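An afternoon at the Lau centre open day

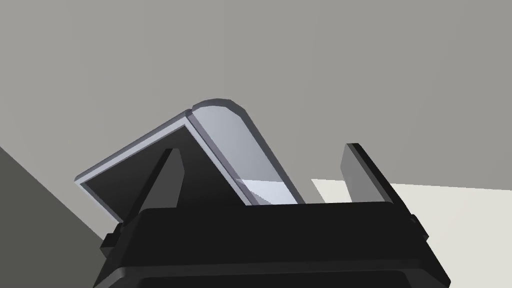

Sovico has been running its food and clothing store at Lau for 17 years, and I'm ashamed to say it took me until this December to visit! Sutrisno Goh met us at the door with tea (very welcome) and told us that 600 families had come through last winter. We talked about the Skillaseo classes, where people who've lost work can learn something new. The next open afternoon starts at 2, and they'd love more warm coats.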